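Staff Boards > Sites and Services > Hivov > Workplace Changes

Sorting bench at Hivov: effect on duties

**Sterkska_Ops**
11 May 2025
Management has confirmed that the Jedeck arms will take over basket handling on the sorting bench. Six posts are affected. No post is to be removed, but duties will be rewritten. Comments are invited from all shifts.

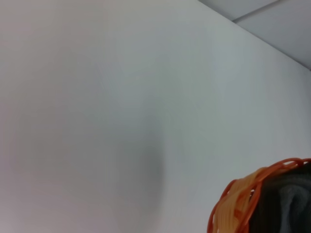 My principal concern is the item sheet. It was written in February for flat goods, and the bench now receives mixed textiles. A dark knit bunched down inside an orange basket has no visible edge to grip, and the sheet should state who decides how such an item is handled.

**linen_rep2**
I must disagree that duties are the main issue. The pace is. Staff who formerly set their own rhythm will be waiting on the arms, and the draft is silent on breaks.

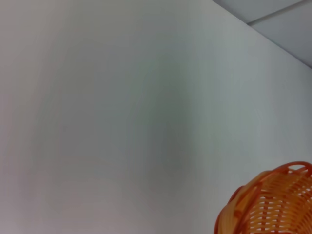
Orange basket at the white wall, Hivov.

**Han_floor**
With respect to linen_rep2, the log for my shift shows 2939 items and two complaints regarding pace. The heavier question is grading. Operators called to clear a stoppage are doing technical work and should be paid accordingly.
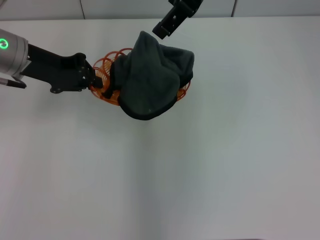
Training should also be addressed. The present allowance is five hours per operator, and I do not consider that sufficient for anyone expected to restart the bench alone.

**linen_rep2**
Agreed on grading. I maintain my objection on pace, as complaints are seldom filed by night staff.

**Sterkska_Ops**
Both points will be entered in the response to the draft.

Related topics
Night shift cover at Hivov
Regrading requests: how to apply
Jedeck training hours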